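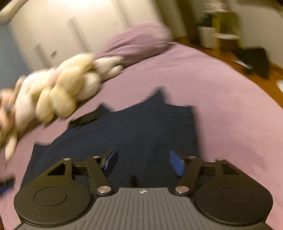

Soft toys go on last, after the blanket, or you end up making the bed twice, one reader wrote to us in June. Yes. Same answer we give on the phone most days, so it goes first on the page.

Turnside Bed & Bedroom Tidying
Frequently asked questions
Last updated January 24, 2024

What is a bed reset?

Everything off the bed, bottom sheet straightened or changed, blanket and pillows back, toys back. Floor next to the bed too, as far as an arm reaches. One bed, one visit. We did 1,393 of them last year, kids' beds mostly, a few guest rooms, a few dog beds (ask first).

How long does it take?

40 minutes for a twin with a normal amount of stuff on it. Bunks longer. If the bed's against two walls, longer again, and we might need to pull it out.

What does it cost?

$28 a bed. Second bed in the same room is $18. Bunk counts as two. Laundry not included, see further down.

Do I have to be home?

Someone over eighteen does. Doesn't have to be you.

Do I need to strip the bed before you come?

No. Please don't, half the time things get lost in the pile. Leave it how it is. If there are clothes in the bed leave those too.

There are clothes all over the bed. Do you fold them?

Loose clothes and cloths, yes, up to one basket's worth. We fold on the bed once the bottom sheet is flat, then move it off. We don't sort clean from dirty by smell. If we can't tell, it goes in its own stack and you decide.

My kid has a lot of stuffed animals. Is there a limit?

No limit. There's a limit to what fits on a twin with a child in it, but that's between you and them. What we usually do: sleepers stay on the bed, everybody else goes in a bin or on a shelf. Ask your kid which ones are sleepers before we arrive and tell us at the door. Write it on a sticky note if the list is long.

Will you throw any toys out?

Never. Not the ripped ones, not the one with no eyes. Anything with a seam coming open gets put on the dresser so you see it.

Where do the extra toys go?

Whatever you've got. Basket, drawer, the Calwood bench if you have one (the lid is heavy, we check the hinge stays up before putting anything in). No storage at all, we line them up along the wall and leave it to you. We don't bring bins to sell.

We have the Drasholm under-bed drawers. Will plush toys fit?

Small ones. A big floppy bear won't, the drawer catches on it and then it's stuck half open and somebody is lying on the carpet with a coat hanger. Put flat things in the Drasholm: spare sheets, pajamas, the second blanket. Big toys up top.

Light sheet, dark blanket. Will the color come off?

It can, with new dark fabric. Navy and black are the usual ones, red too. Wash the dark piece by itself a couple times before it goes on anything pink or lilac or white. Quick check: rub a damp white washcloth on a corner. Color on the washcloth, wash it again. And don't leave it damp on the bed, whatever the tag says.

The dark blanket is covered in fluff from the toys. Help?

Cream and white plush sheds, some more than others. Lint roller on the blanket, soft brush on the toy, outside if you can. Shake the blanket before you wash it. We carry rollers and will do one pass, more then that is extra time.

Can stuffed toys go in the washing machine?

Read the tag. No tag, we say surface clean only. If the tag says machine wash: cold, gentle, inside a zip bag (the Hopkin large holds one medium bear or a few small ones), mild soap, no softener. Battery boxes out first. Air dry. Thick arms and legs take way longer than the body, squeeze them before you decide it's done.

How often should we be washing them?

Sleepers, about when you'd do the blanket. Shelf ones, couple times a year. After a stomach bug, right away.

My child wants every toy in the exact same spot. Can you do that?

We can try. Take a picture of the bed on a good day and leave the phone or a print out where we can see it. Can't promise the angles.

Why won't the fitted sheet stay on?

Usually the mattress is deeper than the sheet pocket. Measure the depth, topper included. Put the far corners on first, the ones by the wall, then the near ones. Sheet clips work okay. If the elastic's gone it's gone, we'll tell you.

Blanket tucked in or not?

Your call, tell us at the door. Default is foot end tucked, sides loose. Kids who kick, don't bother tucking.

How do I keep it like this after you leave?

You don't, not all week. Things that help a bit: one basket in reach of the bed. Clothes never get folded on the bed and left there, either finish or don't start. In the morning, toys to the pillow end in one heap, pull the blanket up from the foot, toys on top. A five year old can do that part.

Do you take laundry away with you?

No. We'll start a load in your machine if you ask and leave the soap out. We won't be around to move it to the dryer, so set a timer.

What about crumbs, sticky stuff, wet spots?

Crumbs get shaken or vacuumed, your vacuum please. Sticky we wipe. Wet bed, we strip it and bag the sheets and leave the mattress bare to air, no remake that visit unless it's dry by the time we go. Same price.

Allergies?

Tell us when booking. We can skip the lint brush and dry shaking indoors, and we wear clean gloves if you want. Nothing scented comes with us.

Can kids help?

Sure. Goes slower, no extra charge for the first bed.

Do you do adult beds?

Yes, same price up to a full. Queen and king, call. Fewer toys generaly but not always.

We have a cat that will not get off the bed.

Please get the cat off the bed.

How do I cancel?

Call or text by 6 the evening before. After that it's half.

Something's missing after the visit.

Check between mattress and wall, inside the pillowcases, in the folded stack, bottom of the basket. Small toys ride along inside blankets. Still nothing, call us the same day while we remember where we put stuff.

Question not on the list? Use the form, we answer in the evenings.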